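Setting the table is still slow work for machines, Plurkcombe trial finds

A trial of household robots in Plurkcombe has given its first results, and they are mixed. The machines can now do several small jobs at the table without help. They cannot yet do them at a speed that a family or a restaurant would accept.

The trial is run by Futent, a small company that makes control software for robot arms. The kitchen was prepared by Jamen, which rents furnished flats and would like to know if the cleaning between two guests can one day be done partly by machines. The two companies have worked together since the spring and share the costs.

The tasks were chosen to be ordinary. The robot had to bring dishes to the table on a tray, take them off, put them in their places, and later collect them again. It also had to wipe the counter and fold kitchen towels. In total the machine made 1,559 attempts, and each one was marked by a person as done, done with help, or not done.

Bowls gave the best results. A deep bowl offers the gripper a wall to hold, and when it is set down it stands by itself. Plates are harder. The rim is low, the fingers must come very near to the table, and a small error of height is enough to push the plate away or to pull the cloth. According to the company, the tablecloth caused more failed attempts than any dish did. On a bare table the same movements went well almost every time.
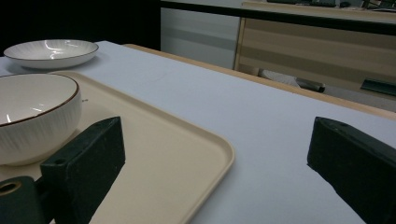

Shiny surfaces were another difficulty. Light from the ceiling makes bright spots inside glazed dishes, and the software sometimes took such a spot for the edge of the dish. Futent changed the way the robot judges distance in the second month, and this mistake became less frequent. It did not disappear.

The question of time is more serious. A person in the test kitchen laid a table for two in less than 2 minutes. The robot needed nearly 13, and in this time it made many short stops to check its position. Jamen says that slow work would be acceptable in an empty flat, where the machine could continue through the afternoon while no guest is waiting. It would be of little use in a café, where tables must be ready again quickly.

For this reason the restaurant Magalhães, which stands on the same street and was invited to watch, has decided not to take part in the next stage. Its managers visited on a Saturday morning before opening. They were pleased with how softly the dishes were put down, but they said that their staff carry four plates at a time and talk with the guests while they do it. They may look at the subject again when a machine can clear a whole table in one visit.

The towels were the weakest part of the trial. The robot could fold a towel that was already lying flat, but it rarely managed one that came from the dryer in a heap. Wiping the counter was better, although the machine went over clean areas with the same care as dirty ones and often left crumbs in the corner by the wall.

There is also the matter of supervision. During the whole trial one person stayed in the room with a stop button. Futent hopes that one person will later be able to watch 5 machines from another place, but it gives no date for this. Jamen notes that if each robot needs its own guard, the guard could lay the table in the meantime.

Neither company wants to speak about prices. Futent says only that the arm is the expensive part and that the fingers of the gripper are cheap and easy to replace.

The next stage will begin in December in the same kitchen. The list of tasks will be shorter. Towels will be left out, and more hours will be given to plates, to glasses with a thin stem, and to cutlery, which has not been tested until now. Jamen will also bring several kinds of tablecloth, from heavy cotton to a coated cloth that can be wiped, in order to see which one moves the least.

Residents of Plurkcombe who wish to see the machine at work can visit on one afternoon during the stage. Places are limited because the kitchen is small, and children must come with an adult. The time of the visit will be posted on the door of the Jamen office.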